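Tidying up with the Serari

Ask anyone who has shared a home what they'd hand over to a robot and laundry comes up fast. I don't mean the washing. I mean the shirts on the sofa, the socks under it, the slow drift of clothes from one room to the next. So when Dusevska said its new two-armed kit, the Serari, was ready for a proper tryout, I knew what I wanted to watch it do.

The kit comes as 2 arms, a head camera and a small camera at each wrist, plus the software to run them. You supply the table, the computer and the patience. My first evening went on cables, and I loved it – everything clicks in one direction only, and the printed guide has clearly been read by someone before it went to press.

The wrist view is where I spent most of my time. You get the fingers, the space between them and whatever they happen to be pointed at, live on your screen.

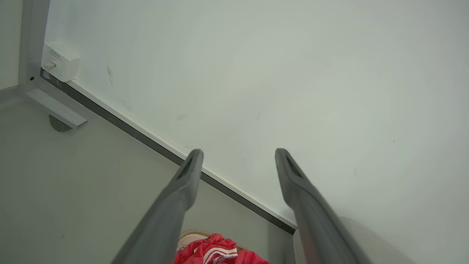

Fingers open, with a red item in the gap between them.

It takes a while to learn to read that view. A wall is huge, the floor is a strip, and a shirt can be nothing more than a patch of color at the bottom. By the second evening I was steering by it without thinking, which felt a bit like learning to back up a car with a trailer.

The fingers have a smooth matte finish and narrow toward the tips. Swapping a pair takes 4 screws, and the spare set is in the box.

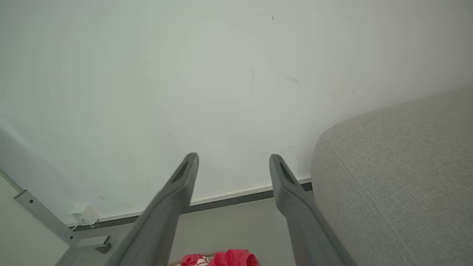
Soft things are hard

Fabric never sits the same way twice, and that makes it a wonderful test. Wysocka, the software side of the kit, lets you guide both arms by hand and save the run, then play it back or use it for training. Go slowly. The arms are happiest when you plan the approach early, before the fingers get near the cloth.

I'd also spend time with the head camera before moving anything. It shows the sofa, the basket and both grippers together, and switching between it and the wrist views soon becomes second nature.
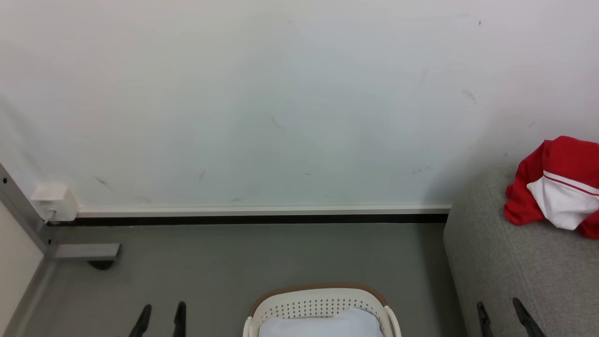
The wide view: basket in the middle, a gripper on either side, the red and white garment up on the sofa.

My complaints are small. The app forgets your window layout each time it closes, and the carry case, made by Moltalier, weighs more than I'd like to haul up a flight of stairs. I'd also love a longer cable for the left arm.

Still, I kept going back to it after dinner for one more run. The manual has 615 pages and I have read far more of them than I planned to. If you like building things and have a room with a bit of floor to spare, try to get some time with one. Bring laundry.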